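I have coached under-12 soccer long enough to have gone through a lot of portable goals, and most of them ended up bent, rusted or donated to somebody's backyard. So when our club bought a pair of the Dendik Gravby pop-up goals in September, I wasn't expecting much. I've now used them at every practice this season, and I like them so much that I went and got a third one with my own money.

The Gravby is a folding training goal, the kind you use for small-sided games. It comes in two widths and we have the larger one. The whole thing folds flat, net still attached, and goes into a bag with a shoulder strap. You pull it out, swing the two side arms forward until they click, and push the crossbar up. That's it! My first try took me a good while because I had one arm the wrong way around (the sticker showing which side is left is on the bottom, where you won't look), but now I can do it while talking to a parent.

What sold me is how it takes a shot. Our old goals from Borkeretti would hop backward every time somebody hit one hard, and half of practice was spent dragging them back to the line. The Gravby has a weighted rear bar plus four ground stakes, and on grass with the stakes in it just sits there. I've got a kid on the team who hits the ball like she's mad at it, and she has been trying to knock this thing over for weeks — no luck so far. On turf, where you can't use the stakes, it does slide a little. A sandbag over the rear bar fixes that.

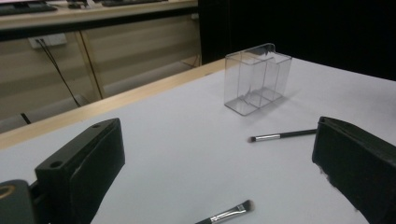
Review by Glenys Hoani
Posted December 1, 2025

The net deserves its own paragraph. It's a tighter mesh than I'm used to, and it's held on with hook-and-loop straps instead of those little plastic clips that snap off the first cold morning. I count 17 straps on ours. One of them has started to fray where it rubs against the corner joint, and I've put some tape on it, but the rest look the same as when we got them. The mesh also has enough slack that the ball drops down inside the goal instead of bouncing back out at the shooter's feet, and if you've ever had kids argue over whether a shot went in, you'll know why I care.

Carrying them is easy enough. One goal on each shoulder, ball bag in hand, and I can get from the parking lot to the far field in one trip. The strap is thin, though, and it digs in by the end. I'd happily have paid a little more for some padding. The bag zipper is fine as long as you fold the net in neatly first. Let an eleven-year-old pack it and you'll be picking mesh out of the teeth.

We use them for pretty much everything now. Three against three with no keepers, passing gates, finishing drills where you have to score in the goal I call out. My favorite is setting all three up in a triangle facing outward and letting two teams attack any of them. It's complete chaos and the kids beg for it. Because setup is so quick, I change the field layout two or three times in a practice, and I never did that with the heavy steel ones.

A few gripes, to be fair. The orange color on the posts is scratching off where the arms fold. The instruction sheet is one page of tiny drawings. And the spare stakes are only sold in a pack with a carry pouch you already own, so if you lose one (we've lost one) you end up with an extra pouch. The crossbar also has a bit of sag in the middle on the larger size. It doesn't affect play, but you'll notice it if you're fussy about that kind of thing.

I also tried the Maihi folding goal that a neighboring team uses. It's lighter and the bag is nicer, with a proper wide strap, and for little ones just starting out I'd be perfectly happy with it. Once kids start striking the ball with any power, it moves too much for me. The Dendik feels like it was made by people who have stood on a windy field and watched a goal blow over.

If you coach anywhere from under-8 to under-14 and you have to bring your own gear, I'd say go for the larger size and buy two. Check the corner straps when they arrive, and write your team name on the bags before your first tournament — every bag on the sideline looks the same.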